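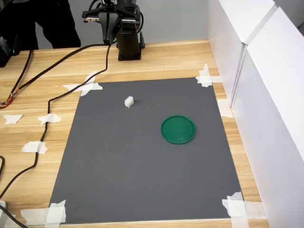
We left Brostville a little after seven in the morning with a full bus, two thermoses of coffee and a tin of lemon bars that did not survive the first hour. The road to Flornidham follows the river most of the way, and I had forgotten how pretty it is in May, with the orchards just past bloom and the water still high under the bridges.

The Halvorsen paper mill has been making paper on the same bend of the river since 1966, and once a year they open the doors and let people like us wander through with our mouths open. Our guide was Afiq Lumenta, who started there in the finishing room and now looks after the dye kitchen. He had a lovely patient way about him and let us ask everything twice (over the noise of the beaters, we often had to).

We began in the pulp hall. I had always pictured pulp as a kind of porridge, but it is so much thinner than that -- more like milk with a little flour stirred in. It pours out onto a moving wire screen, and by the far end of the building it is a sheet you could write a letter on. Several of us walked the whole length of the machine three times just to watch it happen again. The dryers are at the end of that hall, and on a chilly morning there was some competition for the spot beside them!

Then came the dye kitchen, which was my favorite. They keep a swatch book with 243 colors in it, each with a name, and Afiq let us page through as long as we liked. I fell for a soft gray-green called Brellero and bought far too many sheets of it in the shop afterward. I have plans for it, mostly endpapers, and perhaps a set of cards if my cutting stays straight.
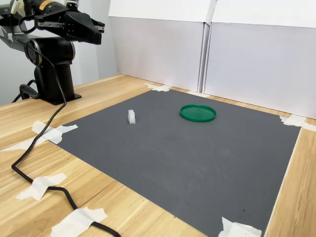
Flornidham Valley Bookbinding Club

Lunch was in the mill canteen, where the pea soup was thick and the rye bread was even better. After that we had an hour to ourselves. Some people went back to see the cutting room, and the rest of us crowded into the little sample library upstairs, where you can handle old stock books going back to the early years. The marbled papers are kept in flat drawers and you are asked to use two hands, so we all became very careful and quiet, like children in church.

The shop sells offcuts by weight, and they are a real bargain if you make small books. A bundle cost me less than my lunch. Heavier cotton sheets were running low by midafternoon, so go there first if that is what you are after, and bring a stiff folder or a tube to carry things home. My own sheets rode back on my lap under a raincoat and picked up only one bent corner.

We were home in time for supper. Thank you to everyone who shared a seat, a snack or an umbrella, and to the mill for having us. I have the price list and a few spare swatches, and I will bring them along to our next meeting for anyone who would like a look.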